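May 30, 2019

# The little kitchen, at last

So many of you have asked to see the play kitchen that I finally sat down and put a page together for it. I have wanted to write about pretend kitchens for ages, ever since we had that old Bondetti one with the drawer that stuck, and this one has won me over completely. It's the Pondance, in pale wood with white panels, and it went together in 171 minutes with one break for coffee and one for finding the right screwdriver (it was in my back pocket, of course).

What I love most is that everything sits where it would in a grown-up kitchen - hood over the stove, microwave up on the shelf, sink off to the right where you can reach it. You can play a whole supper through without ever having to pretend that the stove is also the sink, and anyone who grew up with a cardboard box for a kitchen will know what a luxury that is! 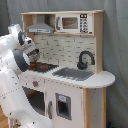

The silver pot just over the left burner. I'm very fond of those red burner markings, and of the tall black faucet too.
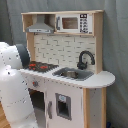 Pot in the sink this time, toward the back of the basin. The rounded end of the counter shows nicely from this side.

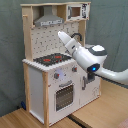
A look at the oven door with its dark grated window, and the ridged white trim along the front of the counter, such a sweet touch.
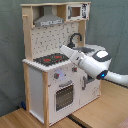

The little wooden peg on the left post, just right for a dish towel, I think, and the gray hood tucked up under the top board.

Now, a few things for those of you thinking about getting one. The instructions come on a single folded sheet and they are fine until step 40, where you're asked to turn the whole thing over, and I would really find a second pair of hands for that. I also gave the screws another quarter turn after the first week, and I'll do it again in June, as a kitchen that gets leaned on will loosen up a bit.

For cleaning I use a soft cloth and warm water with a drop of Nogueira soap, wrung out well. Please don't soak the wood! I did that with the Bondetti and the bottom edge swelled up like a biscuit.

We paid 263 dollars, which made me gulp, but the Gruller set I'd been eyeing cost more and had no microwave at all. Extra food is the next thing on my list. I've already cut out 3 felt fried eggs and a rather lopsided pancake, and there is enough yellow left over for some cheese.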